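Ferkgate Home Service Opens Its Bedroom Clear-Out Visits to Every Household in Laing

Laing — June
By Titilayo Ekwueme, Ferkgate Home Service

Ferkgate Home Service is very happy to announce that its bedroom clear-out visits, which began as a small trial on the Nisard side of town, will be open to every household in Laing from the end of June. We have been looking forward to sharing this news for months, and we would like to thank all the families who let us in during the trial, put the kettle on, and let us sort through the sort of odds and ends most people would prefer to keep behind a closed door!

The trial took in 64 homes, and if there was one thing we learned, it's that the bedroom is where small packaging goes to rest. Kitchens have a trash can within reach and most bathrooms do too, but a bed is a wonderful flat surface, and things that are opened there tend to stay there — the snack wrapper from a late movie, the empty medicine box, the plastic bag that something came home in and that might be useful for something else one day.

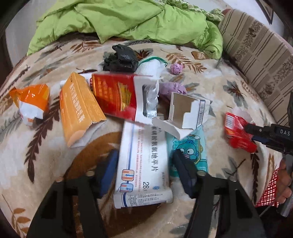 Every visit begins with a conversation about what stays, and medicine is always the first subject. Our visitors never throw away a blister pack, a bottle or a leaflet on their own judgment. Anything of that kind is set to one side for the householder to look over, and whatever is out of date or no longer wanted should go back to a pharmacy that accepts returns. Empty cardboard is flattened for recycling, the wrappers and used tissues go in the trash, and plastic bags that are still in good shape are folded and handed back, because we have found that people really do like to keep a few (and so do we).

"My own mother kept every box that ever came through the door, so I have a great deal of sympathy," said Gert Mnguni, who manages the visits for Ferkgate. "We aren't there to scold anybody. We sit down, we get the little things off the bed and the cushions, and then we talk about the bedding, which is usually what the person wanted help with in the first place."

The second half of a visit goes to the bed itself. Plush blankets are lovely to have and a little troublesome to look after, as crumbs and scraps of foil work their way down into the pile, and a shake out of the window only does so much. Our visitors clear the surface by hand, then lift off the quilt and cushions, take the blanket outdoors where there is room to do it, and go over it with a soft brush in the direction of the pile before anything is washed. Quilts are aired for 30 minutes or so long as the weather allows, and then everything goes back the way the householder likes it.
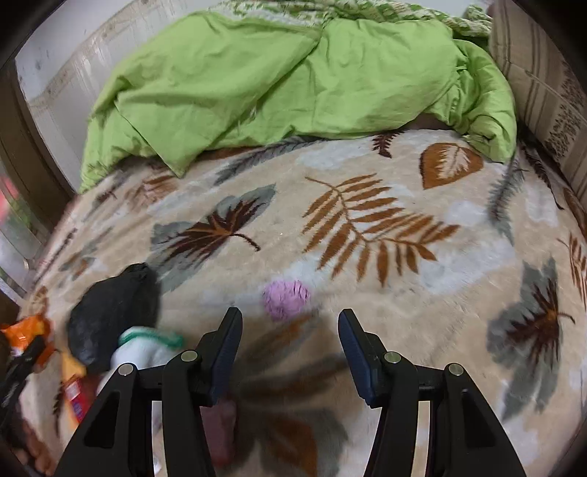 Washing is offered as an extra through our friends at the Dallametti laundry, who will collect blankets, quilts and cushion covers and bring them back within the week. Please check the care label before you book this part, and do mention it if a piece is old or precious to you — Dallametti would much rather know beforehand, and some printed blankets are happier with a cool wash and a slow dry over a rail.

A standard visit covers one bedroom and lasts up to two hours. There are 12 visiting slots each week to begin with, and 265 households have already put their names down, so we do ask for a little patience while we work through the list. Households that took part in the trial may book again in the usual way, and their earlier notes will be kept on file so that no one has to explain their closets twice.

Bookings are taken by telephone or at the Ferkgate front desk in Laing.

Press contact: Titilayo Ekwueme, Ferkgate Home Service, Laing | © Ferkgate Home Service. All rights reserved. | Back to top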